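A Saturday at Bullora: the open day, the new stand and a very long lap of the ground

I have been going to Bullora matches since I was small enough to be lifted over the turnstile, so you would think there was nothing left in the place to surprise me. But the open day this September was the first time I had ever been past the door marked Players and Officials, and I came home with sore feet, a free pennant and far too much to say about it. Get yourself a coffee, this may take a while.

Gates opened at ten. I got there at twenty to, which I thought was clever of me until I saw the line going back past the bus shelter. Plenty of old faces in it, and a good many new ones too, families mostly, lots of kids in last season's shirt with Jerden on the back (he has only been with us a year and already you can't move for them!). A man behind me had driven over three counties with his daughter and spent the whole wait telling her about the promotion team. She was very patient with him.

They sent us round in groups of 33, each with a guide in a club jacket. Ours was Danish Malik, who looks after the community program and coaches the under-elevens, and he has exactly the voice you'd expect from somebody who has spent years shouting across windy parks. He told us at the start that he'd answer anything except transfer questions. The first question was about transfers.

We began in the new east stand, or the bones of it. The steelwork is all up and the lower rows of concrete are in, but there are no seats yet, and the roof stops halfway along. When it's finished it will hold 2582, all seated, with a covered platform at the back for wheelchair users and a proper view from it, too, unlike the one we have now, where anyone standing up in front blocks the near goal. I asked whether the floodlight pylon in the corner would have to go. It's staying. I was gladder about that than I can really explain.
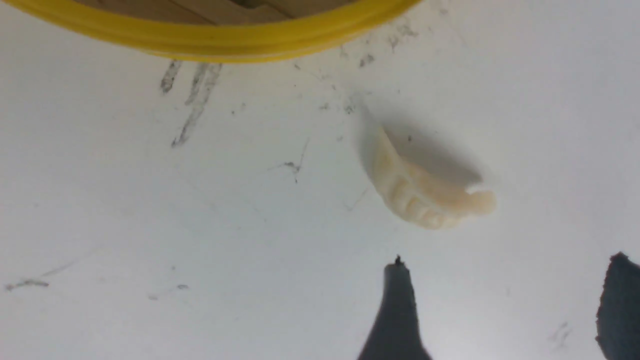
From there it was down the steps and along the side of the field to the tunnel, and this was the part I'd been waiting for. It's so narrow! On television the players seem to stroll out of it side by side, but two grown men in winter coats can barely pass each other, and the ceiling drops at the far end so that Valtonen, who is our tallest center back in years, has to duck every single time. There is a strip of padding stuck up there now. Danish said it went up after the cup tie in the spring, and left it at that.

The home dressing room is plainer than I'd imagined. White walls, hooks, a long bench, a tactics board wiped so clean that three people in our group went up close to look for traces of the lineup. The away room is just as plain and quite a bit colder. I won't say whether I think that's an accident.

We were allowed to sit down for a bit in there, and that's where the talk got going. Everybody wanted to know about Geto. If you missed it, Geto went off holding his knee in the second half of the last home game, and the club has put out 2 short statements since, neither of which told us much. Danish wouldn't be drawn on dates, but he did say Geto was in the building every day and in good spirits, and had been beating all the physios at table tennis. A lady near the door said that if he could play table tennis he could play left back. It got the biggest laugh of the morning.

My own feeling, for what it's worth, is that they should give him all the time he needs. We rushed him last year and paid for it. The young lad who came in did fine, a bit nervous on the ball, a bit quick to hoof it, but he won his headers and he never hid. Let him have a run of games and let's see. I know plenty of people on the message board think we should be shopping for cover, and I'd sooner see the money go toward keeping Jerden when his contract comes up.

After the dressing rooms we got the grass. Shazia Dogar, the head groundskeeper, met us by the corner flag and asked us very nicely not to step over the rope, and then told us more about drainage than I knew there was to know. They pulled up the whole north goalmouth over the summer and relaid it, and she's happy with how it has knitted together, though she'd like another month of mild nights. She cuts it 3 times in the week of a home game, and the last cut is the one that puts the stripes in. Somebody's little boy asked if she ever got to kick a ball on it. She said she had scored from the penalty spot at both ends, and no keeper had laid a glove on her.

I could have listened to her for another hour, but the next group was already coming round the dugouts, so we were moved along to the club shop and the lounge upstairs. The shop was packed. I had promised myself I wouldn't buy the new away shirt, and I held out for a good ten minutes.

The lounge was quieter, with the old team photographs up the stairs and a display of programs going back to the years in the county league. I found the one from my first match, or at least the first I can remember, a goalless draw in sleet. My dad bought me that program and I drew mustaches on the entire back four.

There was a short question session at the end, with Danish and a lady from the ticket office taking turns at the microphone. Most of it was parking. One bit is worth passing on, since several of you have asked me the same thing.

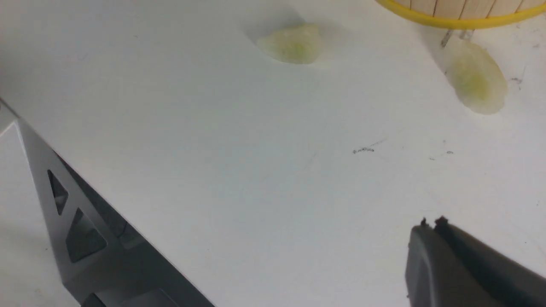 Will season ticket holders in the old east stand get their own seats back when the new one opens?

Everyone who held a seat there last season gets first pick in the new stand, before it goes on general sale. The rows are numbered differently, so it won't be the identical seat, but the ticket office will write to each holder with the closest match and you can take it or choose another.

She also said you can ask to be moved as a group if you've always sat together, and to please put all the names on one form. I'll be getting my lot to do that at the next home game, if I can get them to stand still long enough.

I was back on the bus by half past two with the shirt in a bag under my arm.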